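Home | Shop | Signed Copies | Sell to Us | Contact
Filed under: Help Wanted

I run Drivari, a little used and signed book shop in Nernetthorpe, and I need a part-time cataloger!
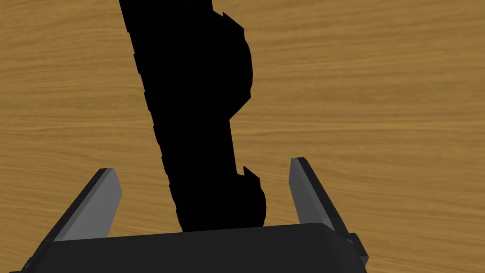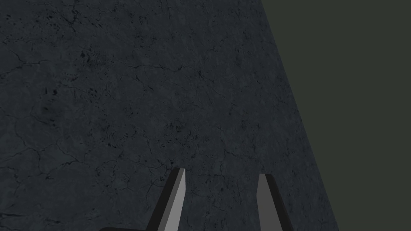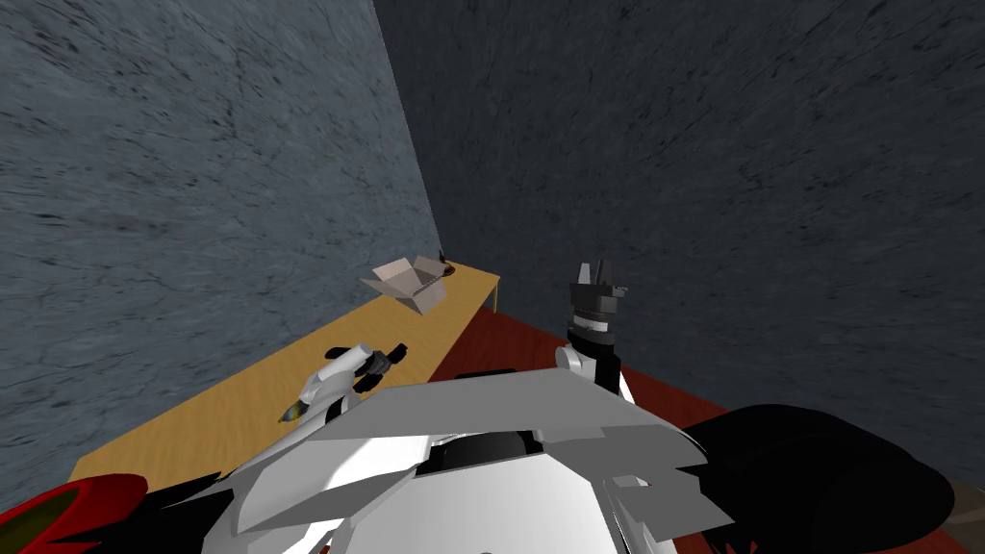
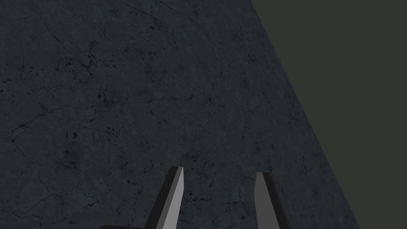
We've got 3,362 titles listed online right now, plus 89 photography books I bought in August that I still haven't touched (they're gorgeous, and it's killing me). You'd check editions, note any signatures, grade the jackets and write a short synopsis for each one. It's 8 hours a week, you pick the days, and you get 25 percent off anything on the shelves.

You don't need shop experience. I'd love it if you can tell a first printing from a book club copy, but I can teach you that over coffee.

Send me a note through the contact page and tell me what you're reading!

© Drivari Books, Nernetthorpe | Back to top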